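From: Dénes Hajdu
To: Calwood layout list
Subject: Re: Ullby station in bricks, August open day

Bo-ram Sung wrote:
> The hall at Ullby is ours for the open day. I'd like us to
> build the whole station yard, goods shed included, at the
> same scale as the Mak street. 2,000 visitors came to the
> Skurkosen show, so I think we can plan on 500 at least.
> Are people happy with that?

I'd like to be happy with it, but I don't trust the visitor figure. Skurkosen had a free car park and a steam fair next door. We have a bus that stops running at teatime. I would plan for 300 and buy the biscuits to match.

My other doubt is the scale. The Mak street was worked out for short trams, and the only yard plan I've seen for Ullby is the one in the parish booklet, drawn by someone who plainly never walked it. It puts the goods shed on the wrong side of the line. If we build from that, every retired railwayman in the valley will be along to tell us so – and they'll be right. 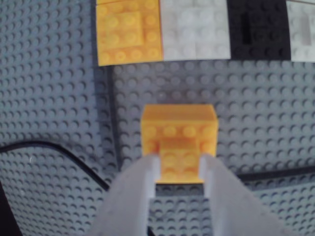 Bo-ram Sung replied off list that the booklet plan was never meant to be the source, and that the county record office has a proper survey of the yard on sheet 74. Fine, but has anyone been to look at it? A sheet number in a catalogue is no use to me if the sheet itself turns out to be missing, as happened with the signal box.

Until I've seen a copy I won't be starting on the platforms. I can do the footbridge in the meantime, as there are plenty of old postcards of that. Could whoever has the long tables please say whether they still fold? Last time two of them didn't, and we got home after midnight.

Dénes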